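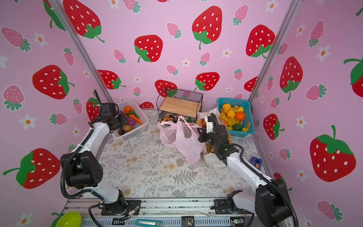
**Bag fee at Catura: does anybody believe this does anything?**

**drywall_dan**

So as of October the Catura on Mormont Road charges five cents for a plastic bag. Same bag as before. Same thin pink thing that splits if you put a can of tomatoes in it. The sign by the register says it's "for a cleaner Mormont," with a leaf on it.

I have two questions. Where do the five cents go? And has anyone seen a number, from any source, showing that a fee this small changes what people do? I asked the cashier the first one and got a shrug, which is fair, she doesn't set the policy. I emailed the store about both and got an automatic reply about holiday hours.

I'm not against doing something about bags. The creek behind the ball field looks terrible every spring. I just don't like being told I'm saving it when it looks a lot like I'm paying for something that used to be free.

---

**pintobean**

It changed what I do. I used to take six or seven bags a trip without thinking. Now I bring my own most of the time. The nickel isn't the point, it's being asked "do you want a bag?" out loud.

---

**drywall_dan**

> it's being asked "do you want a bag?" out loud

Then they could ask and not charge.

---

**mrs_gravel**

I worked a register for years (a different chain, different state) and I can tell you people say yes when you ask. They say yes before you finish the question. A charge at least makes them look at the cart first. Whether they then buy fewer bags or just grumble and pay, I never saw anybody keep track.

What I did see was trash bag sales going up. People who used to line the bathroom can with grocery bags had to buy a roll of something. I've never heard a good answer to that one.

---

**lowtide**

This is my problem with it too. Every grocery bag in my house gets used at least twice. Bathroom can, cat litter, wet swimsuits, shoes in a suitcase. Calling them "single use" describes somebody else's kitchen. 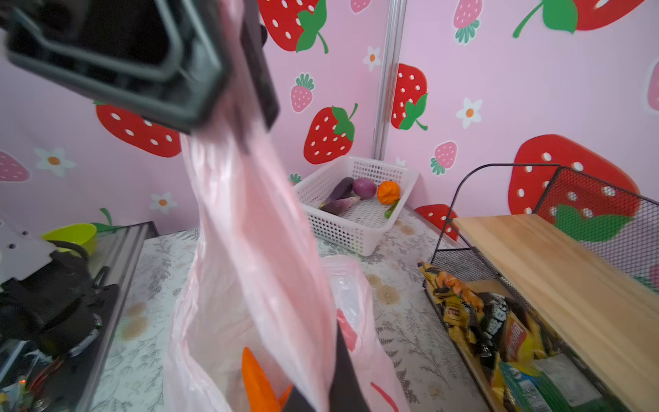 *The pink kind, with something orange in the bottom of it.*

Take a bag like that. You can see right through it, there's hardly any plastic in the thing. Then compare it with the heavy "reusable" plastic ones they sell at the end of the lane. How many trips do you need out of one of those before you're ahead? I have a closet full that have been to the store once.

---

**pintobean**

The closet full is kind of on you though?

---

**lowtide**

Sure. It's on me and on everyone else on my street. If a plan only works when people remember things, I'd like to see it tested on people.

---

**halfacre**

Okay, I'll take the other side, somebody should.

Thin bags are the worst ones for litter for the very reason you like them. They weigh nothing. They blow out of the truck, out of the can, out of the landfill. I help with the creek cleanup and I couldn't care less about the carbon math on a bag, I care that I'm picking them out of the brush with a stick. A heavy bag that sits in your closet is at least in your closet.

---

**drywall_dan**

That's the first argument I've heard that makes sense to me. But then it's a litter question, and the sign should say litter. And I'd want to know how much of what you pull out is grocery bags and how much is chip bags, bait tubs and cups. Does the cleanup group write any of that down?

---

**halfacre**

Not well. We filled 24 trash bags last spring and I couldn't tell you the split. Lots of cups. Lots of bags. Some of it was too far gone to call.

---

**drywall_dan**

So "lots."

---

**halfacre**

Yes, "lots." Come out in the spring and sort it yourself, I'll lend you the stick.

---

**oldfordwagon**

Cotton totes are no better, before anyone brings those up. My sister-in-law read that you have to use one around 500 times to make up for growing the cotton. I've got one from the Skunetti fair that lost a handle in its second month.

---

**mrs_gravel**

I've seen that kind of number quoted at anything from a few dozen trips to thousands. It depends on what you decide to count: water, fertilizer, shipping, whether the plastic bag gets reused in the bathroom can. I wouldn't hang much on any single figure. That goes for figures I agree with.

---

**pintobean**

Meanwhile I use mine because it stands up in the trunk and the plastic ones flop over and let the onions out. I don't need a study for that part.

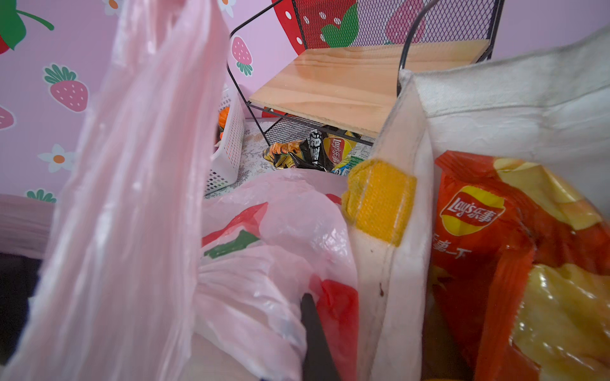 *Canvas tote with a yellow strap, next to the thin stuff.*

See how the tote stands there with its mouth open? You can load it with one hand. Try that with the pink ones, you need one hand to hold the bag and another to find the opening, and then the handles stretch.

---

**lowtide**

Canvas gets dirty, is my only complaint. Chicken juice. Do you wash yours?

---

**pintobean**

Cold wash, hang to dry. Meat goes in its own plastic bag first. Yes, I know. Go ahead.

---

**drywall_dan**

I wasn't going to say anything.

(Five cents, please.)

---

**oldfordwagon**

Selvanayagam Produce on the corner still gives you a paper sack for nothing, or a banana box if you ask. I get four boxes at a time and keep them in the wagon. They last till they get rained on. Not sure why a small shop can manage that and Catura can't.

---

**mrs_gravel**

Paper costs the shop more per bag than plastic does, at least where I worked, so they're eating that or it's in the price of the lettuce. I'd guess the lettuce. Boxes really are free, they'd just be flattening them out back.

---

**drywall_dan**

I went back this afternoon and asked for the manager. Polite guy. He said the money "stays with the store" and that bag use is down. I asked down by how much and he said he'd have to check. I asked if that was down from last month or down from the same month last year, and he said he'd have to check that too.

I left my email. If he sends a number I'll post it, whichever way it goes.

---

**halfacre**

Fair enough. I'll see if we can get a tally sheet going for the spring cleanup. Grocery bags get their own column.

---

**lowtide**

Put chip bags in a separate one. I have a theory.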